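Robotics Club, Trallcombe
OPEN CALL: student team members + practice drivers for the spring season
Posted Dec 11, 2025

We need people. Short version: the Trallcombe robotics club is building a simulated table-setting and clearing run for the Thevar student challenge in March, the team is too small, and half of last year's group graduated. If you can code a little, model a little, or just sit and drive a robot arm on a screen without getting mad at it, read on.

What the project is

Club project name is Skirna. Everything runs in simulation this year, no hardware build. The robot has to go up to a table, pick up what it's told to pick up, and put it where it's told to put it. Sounds easy. Spoons are awful. Anything thin and flat is awful. Bread is fine until you squeeze it.

The challenge gives every team the same robot and the same list of tasks. Rooms are up to us for practice, and on the day we get rooms we've never seen. So we make a lot of practice rooms with odd colors and odd floors and odd tables, and we record people driving the robot through them, and then the controller learns from those runs. We have 440 good runs so far. We want a lot more before the end of winter break, and right now too many of them come from the same few drivers who all drive the same way. That's the main reason for this call.

Who we want

Drivers (most urgent). No experience needed, really. You sit at a station in the lab, put on the headset or use the hand controllers, and do the tasks. Sessions are 20 minutes, then a break, then another if you feel up to it. Left handed people please please sign up, we have almost none. If headsets make you sick tell us and we'll put you on the flat screen.

Scene builders. You make the rooms. Tables, chairs, cabinets, floors, lights, dishes. Blender or anything like it is good, we can teach you our export steps in an afternoon. You should be OK with fixing boring stuff such as a bowl that sinks into the table or a chair that slides away when it gets bumped. There will be a lot of bowls.

Controller people. Python, comfortable reading other peoples code, patient. If you've taken the intro machine learning class, great. If you haven't but have messed around at home, also great, tell us what you made. You'd be working on grasping mostly, and on the part that decides when to give up and try again. Right now it never gives up.

Checkers. Watch recorded runs and mark them good, bad, or redo. You can do it from home at any hour. Not exciting but it counts as full membership and the checkers are the ones who know what's actually wrong with the robot.

One docs person. Write things down. The setup guide is from two seasons ago and is wrong in several places. We would love you forever.

Time

Drivers: one session a week minimum, sign up for slots as you like.
Everyone else: a few hours a week, more in the last stretch before the challenge.
Full team meeting once a week in the evening, there's food. Time gets set once we know who's in, so put your class schedule on the form.
Closed over the break except for remote checking.

What you get

Club credit for the semester if you're enrolled (ask your advisor first, not all programs take it). A seat on the travel list for March. The list is short and goes to people who showed up, new or old member doesn't matter. Lab access card after you do the safety talk. The safety talk is still required even though there's no hardware this year, don't ask us, it's a building rule.

Drivers who are not joining the team and only want to do sessions get a cafeteria voucher for every 2 sessions finished. You can do up to 100 runs total as an outside driver, after that you have to join, sorry. (you should join)

Outside drivers: we record the hand movements and the run itself. No video of you, no voice. Your name goes on the sign-up sheet and not on the runs. You can ask us to delete your runs any time before they go in the training set. There's a one page consent form, bring it signed or sign it at the door.

Where things are at now

Room one and room two are done. Room three is the dinner table set, in testing. Tasks in it are: spoon into bowl, bread out of bowl, move a candle holder without knocking over the other one. Driving works. The automatic controller can get to the table most of the time and then things get interesting. Lights in room three are probably too strong on the floor and somebody needs to look at that, scene builders that could be your first job.

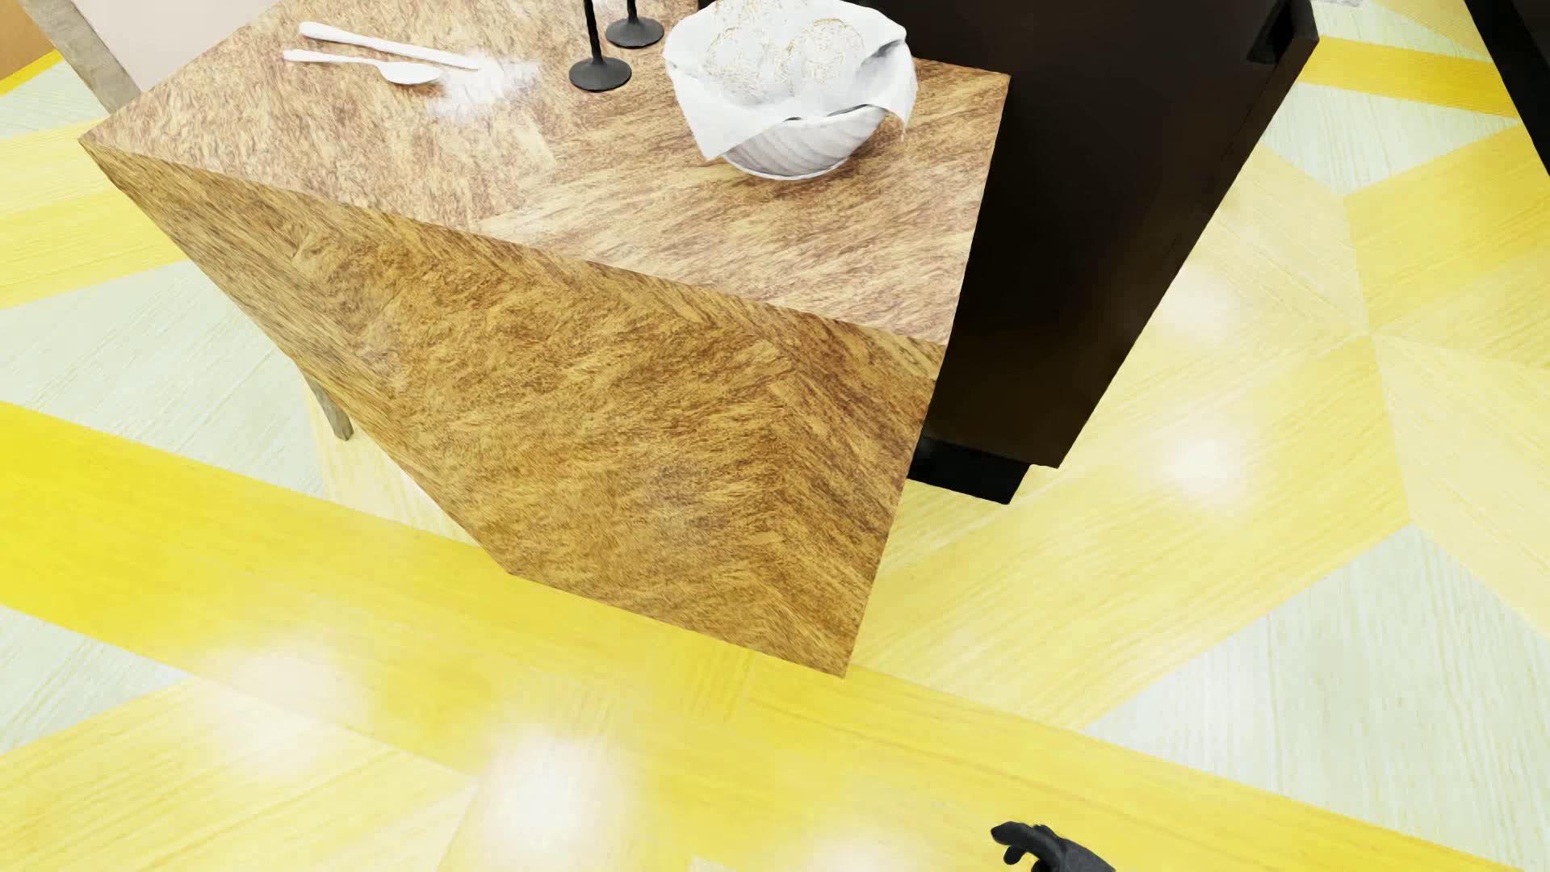 Skirna practice room three, dinner table set. Gripper at the bottom, bread and spoon up on the table.

The table texture is a placeholder and will be swaped out. Floor stays, we like it. We want the controller to handle loud floors. If you have ideas for uglier ones, bring them to the meeting.

Do I need my own computer

Drivers and checkers no. Scene builders and controller people can use the lab machines but there are only a few good ones and they get booked. A laptop with a decent graphics card helps. Everything runs through Zurkeo, which is our own launcher, old club project, kind of cranky, install notes are in the shared folder. Don't install it before you talk to us, the version on the club page is out of date.

How to apply

Fill in the form on the club page. Tell us:
- name and year
- which role, or "anything"
- what evenings you can't do
- one or two lines on something you've built, fixed or broken. Doesn't have to be robots
- for drivers: left or right handed, and if you've used a headset before

No resume. No cover letter. If you send a cover letter we'll read it but it won't help.

We answer everyone, usually within the week, slower during finals. Controller and docs people get a quick chat in the lab, not a test, bring questions. Drivers get a slot by email and just come.

First years welcome. Non engineering majors welcome, two of our best drivers last season were from music. Community college students in the Trallcombe program can join too, use the same form and check the box.

Form stays open until the spots fill, driver slots stay open all season. If the form gives you an error try again without attachments, it doesnt like attachments.

Other questions: club inbox, or stop by the lab when the door's open.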